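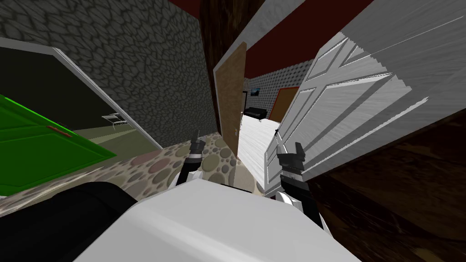
*Sim view, doorway section, both grippers open.*

**Ticket 2771 – door routine, Hekstead site**
Status: open, waiting on Prilent
Priority: raised from low in November, night crew asked

**Problem**
Unit stalls at doorways in the sim. Same stall on the real floor at Hekstead, corridor between stores and the staff lounge. Base stops, arms stay up, no fault code. Times out after 800 seconds and drops to idle. Meanwhile the linen run is late and somebody on nights walks it over by hand, which is what the thing was bought to stop.

**Tried so far**
- Restarted Mesadard, cleared the map cache. No change.
- Rolled back to the October door model. Worse – wouldn't even start the approach.
- Raised planner limit to 3000 steps. Gets closer, then stalls agian.
- Swapped the sim layout for the one with doors already part open. Better. Not fixed.

**7:40 am**
Night crew notes came in. Pasting the useful bits: they've started propping doors before the run so it gets through. Works, but two of those are fire doors, so please stop. Also they want to know who owns the run when it idles. Fair question. Old rota had a porter on it, new rota has nobody. 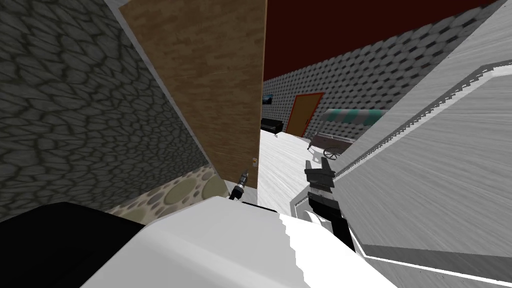 Asked the shift lead to put a name against the linen run until this closes. Agreed for now, gets reviewed with the next rota. Porters also asking for the training they were promised on restarts – at the moment they have to phone us and wait, and we're not in till 7.

**11:15 am**
Prilent replied. They think the planner treats a half open door as a wall when the base is close to it. Sending a patch for the Jiang build only, we're on the older one. Asked if we can upgrade just the sim box first. No answer yet.

**To do**
- Patch on sim box, rerun the doorway set 2 times, attach logs
- Restart card for the porters, one page, big type
- Tell nights: no propping, call it in, log the delay
- Dont close this untill it's had a full week on the real corridor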